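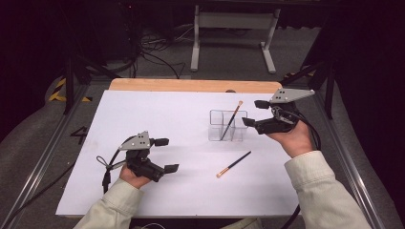
According to Gyu-bin Jang, the brushes you can't find are the ones you end up buying twice. She said this to a class of first-year students at Mendine, after going through their kits one by one, and asked them to write down every brush they owned before the next session. Most of them left something off the list. The missing brushes turned up later in coat pockets, in the bottom of a bag, or behind a mirror.

Chapter 6
Storing and Setting Out Brushes

In this chapter you will learn how to choose a holder for makeup brushes, how to group brushes so that the one you want comes to hand, and how to set out and clear a work surface before and after a client. You will also learn the parts of a brush by name. Cleaning and disinfecting are covered in Chapter 7, and you should not treat anything in this chapter as a replacement for those steps.

Words to know
Bristles: the hairs or fibers at the working end of the brush.
Ferrule: the metal collar that joins the bristles to the handle.
Handle: the part you hold. It may be wood, plastic, or metal.
Splay: to spread outward and lose shape.
Station: the surface you work from, with everything on it.
In use: picked up for the client now in the chair and not yet cleaned.

6.1 The parts of a brush and how they wear

A makeup brush has three parts. The handle is the simplest and gives the least trouble. A dark handle hides stains from foundation, so wipe it even when it looks clean. Painted handles chip where they knock against other handles, usually at the widest point.

The ferrule is often gold or silver in color. It is crimped around the handle, and there is glue inside. Water that runs down into the ferrule and stays there softens the glue. The first sign is a slight wobble when you twist the head. A brush with a loose ferrule can sometimes be glued again, but it should come out of your working set until that is done.

The bristles are what you paid for. They are cut and set to a shape, and that shape decides how much powder or cream the brush picks up and where it puts it down. Bristles that are pressed against a wall or a lid for weeks will take on a bend. Some fibers recover after a wash. Many don't.

Storage affects all three parts, and the bristles most of all. A clean, dry brush stored upright should have its bristles at the top. Never stand a brush on its head. A brush that has just been washed is a different case and must be dried flat or with the head angled down, as explained in Chapter 7.

6.2 Choosing a holder

You don't need a holder made for makeup. A good many working artists use desk supplies. A clear acrylic pen holder with compartments does the job well, and so does a heavy glass or a ceramic cup. Look at the following points before you buy.

Height. The walls should reach partway up the handles and stop well below the bristles. In a holder that is too tall, short eye brushes sink out of reach and their heads rub on the sides. In one that is too short, long powder brushes tip it over.

Weight. Acrylic is light. If yours slides or tips when you pull out a brush, put a strip of non-slip mat under it. Some people pour glass beads into the bottom instead, which works, but the beads have to be washed too, and that is a chore most students give up by March.

Compartments. A divided holder keeps brushes from leaning across one another. A single brush in a wide compartment will lean from one corner to the other, and this does no harm as long as the head clears the rim.

Cleaning. Choose something smooth that you can wash in warm soapy water. Dust and loose powder gather in the corners of square compartments - use a cotton swab there. Keep solvents off acrylic unless the maker says they are safe, as many of them turn it cloudy. Woven baskets and fabric rolls with open seams are fine for travel but poor choices for a station.

A clear holder has one small advantage over the others. You can see powder building up at the bottom, and so can the client.

6.3 Grouping brushes

There is more than one good way to group brushes. The Ansari salon sorts by area of the face, with eyes, cheeks, and lips each given a compartment. The Tunda studio, where most of the work is for stage, sorts by product, with powder on one side and cream on the other. Both methods are sound. What matters is that you use the same one every day.

If you are starting out, group by area. It follows the order in which you will learn to apply makeup in Chapters 9 through 12. Put the largest brushes at the back, where they won't block your view of the small ones. If you are left-handed, mirror any layout you copy from a right-handed teacher.

Don't fill a compartment so tightly that you must pull out two brushes to get one. When that happens, take out whatever you haven't used in the past month and store it in a closed drawer.

6.4 Setting out the station

Work on a light, plain surface if you can. A white board laid flat on the table makes spilled powder easy to see, and it can be wiped in one pass or carried to the sink. Bare wood soaks up oils and isn't suitable.

Set out in this order:

1. Wipe the surface and let it dry.
2. Place the holder on the side of your working hand, far enough back that your sleeve won't catch it.
3. Put clean brushes in the holder, bristles up.
4. Leave the space in front of the holder clear. Brushes in use will lie there.
5. Put a closed container for finished brushes on the opposite side.

A brush that has touched a client does not go back in the holder. Lay it flat in the space in front until you are finished with it, then move it to the closed container. If you follow this rule, anything standing up is clean, and you won't have to stop and think about it halfway through an appointment.

Long sleeves should be fitted at the wrist or pushed up. Pale fabric shows every mark.

6.5 Keeping a brush list

The Reko supply room stocks 261 brushes for student use, each with a number on the handle. Your own kit will be far smaller. A basic kit for this course has 27 brushes, listed in Appendix B, and you should keep a written list of them with the date each was bought and any damage. Check the list when you pack up, before you leave the room.

Practice 6A

Set up a station as described in Section 6.4. Have a partner name a brush, and pick it up without moving any other. Repeat with ten brushes, then trade places. Write down which brushes were slow to find, change the grouping, and try again. Keep your notes for the discussion at the start of Chapter 7.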